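Pre-session checklist for the two-arm glassware table, with my comments
Last updated October 15, 2026
14 shares | 3 comments

Tonantzin asked me to write down what I do before I start recording demos on the glassware table, so this is my own list with my own grumbling attached. The task we're gathering is "put the glasses on the rack." We want 400 good episodes for Gundolitz before December and we have a fair way to go, so please don't rush the checks to make up for it!

1. Stop buttons
Press each one, watch both arms go dead in the software, then reset. I do the left arm first out of habit. If a reset takes more than two tries, write it in the log and come find me or Refugio.
Comment: fine on both sides today.

2. Mounts and front beam
Put a hand on each arm base with the power off and give it a good push. Any rocking at all, you stop. The black beam at the front has picked up scuffs and I don't mind those, but I do want the bolts checked by hand.
Comment: all snug. Scuffs noted, leaving them alone.

3. Cable slack
The purple camera cables are my biggest worry on this whole table (we lost most of an afternoon to one in the spring). Move each arm slowly to its farthest reach and watch the loop the whole way. It should never go tight and it should never drop in between the fingers. Look under the table edge too, there's cable down there that people forget.
Comment: the right-hand loop is a wide one. I jogged the wrist through its full turn twice and it stayed clear.

4. Table layout
Rack in the middle, glasses around it, at least one within easy reach of each arm. Mix the clear ones and the colored ones. Move things between episodes, and I mean really move them, because shuffling a goblet over by a finger's width gives the model next to nothing new. The sheet with the leaves and flowers is staying for this batch. Smooth it flat, since a wrinkle under a glass foot is a tip waiting to happen.
Comment: happy with the spread, a goblet under the right gripper and a clear glass at the left one. The pink shorts on the green hanger are part of this layout, so leave them hanging until the batch is finished.

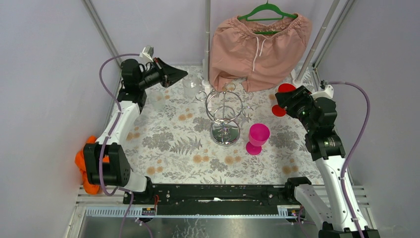 5. Glass condition
Run a fingertip (gloved, please) around every rim and foot. Chips go in the hard bin, never the wastebasket. Wipe off fingerprints too, they catch the light and I'd like the smudges to be on purpose if we have them at all.
Comment: one tumbler pulled for a nick, replaced from the Cuevas box.

6. Gripper fingers
Open and close each pair all the way. Look for grit on the inner faces, and for glass dust especially. Grip force stays at 40 percent for anything breakable. I know it feels weak when you're driving, but it's plenty.
Comment: left pair wiped, right pair was already clean.

7. Wrist cameras
Bring up both feeds and check that you can see both fingertips and whatever you're about to grab. I set one tumbler down by itself, open the fingers wide and line up on it before I record a thing. Clear glass is a pain, with the print coming right through the sides of it, and if you can't find the rim on the feed then you can bet the model won't either.

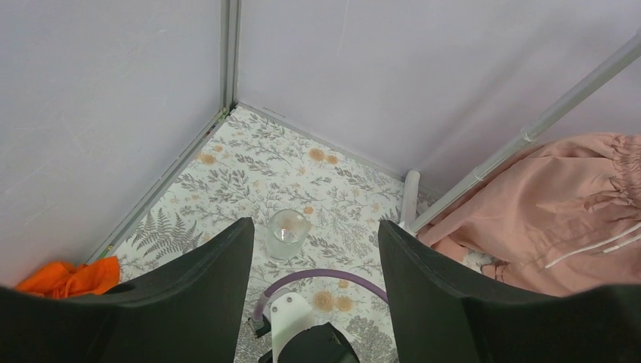

Once I'm lined up I lock the exposure and leave it locked for the whole block. Auto exposure made a mess of one of our earlier sets, and we ended up tossing some 50 episodes that nobody could label with a straight face. So lock it, save the settings file under your own name, then carry on.
Comment: both feeds good, exposure locked.

8. Practice run
Do 2 episodes that don't count. Drop them in the scratch folder and play one back before you go live. Check that the two arms and all the cameras line up in time.
Comment: playback looked right.

9. People
Safety glasses on, hands outside the panels whenever the arms are live. If a glass tips over, pause first and reach in second. Mark that episode as failed and keep it, we do use those.
Comment: I caught myself reaching in early once. Wrote it in the log like everyone else has to.

Still open: the Costirus label tool needs a "dropped" tag, and I'd love a second box of spare tumblers.

Comments (3)

Refugio Bañuelos: Can we put the cable check ahead of the mounts? I always end up doing it twice.

fletier_nights: Is 40 percent for the goblets too? They twist on me when I pick them up by the bowl.

Tonantzin Escobedo: Yes, goblets too. Try going in lower and slower, and log the twisty ones so I can look at them. Refugio, mounts stay first, sorry!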